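Resetting the wrist camera on the Apaza two-arm cell

Posted 8/8/26, Limville bench notes

Do this after any gripper swap or if the wrist view looks off. Takes two people if the cable is tight, one if not. Power off both arms first. Arms down, hands clear.

1. Wipe the lens. Dry cloth, no spray.
2. Loosen the mount screws half a turn. Dont take them out.
3. Tilt the camera, snug the screws, power up, open the live view in Lirneo.

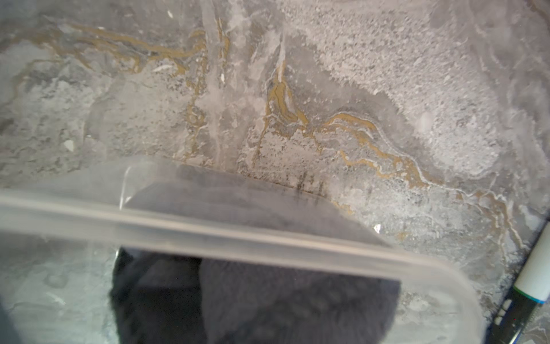 Focus next. Set exposure to 2000 and leave it alone, auto will hunt on you. Pick something with hard edges at working height — the gold veins in the countertop are good, fine lines and plenty of them. Don't focus on anything through clear plastic, it goes soft and you'll chase it forever. Turn the ring till the lines are sharp, then a dab of thread lock.

4. Jog the wrist slowly, full range both ways. Watch the cable loop. It needs slack at the far end of the roll, around 600 mm of free cable on the Fustberg arms.
5. Repeat for the other arm.

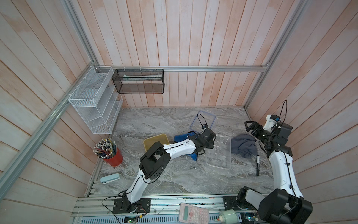 Do I have to redo the hand-eye calibration after this?

Every time the mount screws have been touched, even half a turn. If you only wiped teh lens, skip it.

Save the profile under a new name — keep the old one till the next run is done.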